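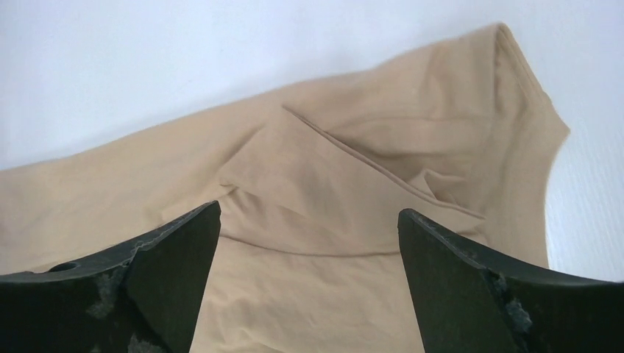 Figure 1. Tan garment on the white work surface, seen between the open gripper fingers.

Working Rules for a Shared Cloth-Handling Cell
Project report, Vira Karpenko
Dravville, September

1. Background

The cell was already running when I joined the project. Four of us shared it, and each had a private way of starting a session, naming files and deciding when a trial counted. Two students could run the same folding task and get results that could not be compared. My task was to write one set of rules that all of us could follow and to check whether we did.

I started with the safety instructions for the arm and the lab handbook. Both cover people near a moving robot. Neither says anything about how to lay out a garment, what wear on a finger is acceptable, or who may restart after a stop. Those gaps became the main part of the rules.

2. The rules

Start of session. Check the emergency stop, then open and close the gripper with no cloth in reach. Look at both fingers and write down any chips or bare patches in the coating. A worn coating does not end the session, but a rough edge that catches a cotton thread does.

Garment placement. One garment at a time on a plain surface. Drop it from the marked height and do not straighten it. Flaps that fold back on themselves stay as they fell.

Before the first move. The wrist view must show both fingertips and cloth between them. If it does not, go back to the home pose.

Stopping. Anyone in the room may stop the arm. Only the operator named on the sheet may restart it, and only after saying so out loud.

Recording. Failed grasps are kept and labeled as failed. Deleting a trial needs a second person's initials. Files go into Storneo the same day, under the session number.

3. Trying them out

We used the rules for 40 sessions. The session sheet was filled in completely in all but 2 of them, both late on a Friday. The restart rule caused the most argument. Sjögren, who shared the evening slot with me, thought it slowed the work down, and it does add a short wait after each stop. I kept it.

The finger check was too vague in the first draft. People wrote "fine" or "some wear," which told the next operator nothing. The sheet now has an outline of each finger, and wear is drawn on it.

4. Open points

The rules do not say when a finger must be replaced – we had no measurements to base a limit on. They also assume one arm. The Vevo bench next door has two, and the restart rule would need a line about which arm is meant. The archive holds 2,000 trials, and those from before the rules still use the old labels.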